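Packing table, July

Hello again! A few of you asked how the picnic parcels get put together, so I've finally got round to a page for it (it's been sitting half done since the spring, sorry). We did 318 of them this summer, which is a lot of tape, and I can still hear the stuff coming off the roll when I shut my eyes.

Everything gets sorted at the Gasser end first, crackers with crackers, drinks with drinks, and then it all comes over to the worktable. I love that table. The white top shows up every crumb and drip, so you do end up wiping it far more than you'd planned, but the height is perfect and my back has been so much happier! Drinks are the fiddly bit, as they like to topple, and I always put them in before anything soft.
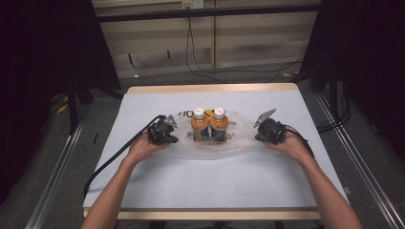

Two orange drinks with white caps, side by side in their clear crinkly plastic.

Rahel Pfister: We had the Flusell parcel and one of our drinks had leaked a bit into the crackers. Could they go in a bag of their own next year? Lovely otherwise, the children had the lot by 4.

Noted, Rahel, and bags are on the list!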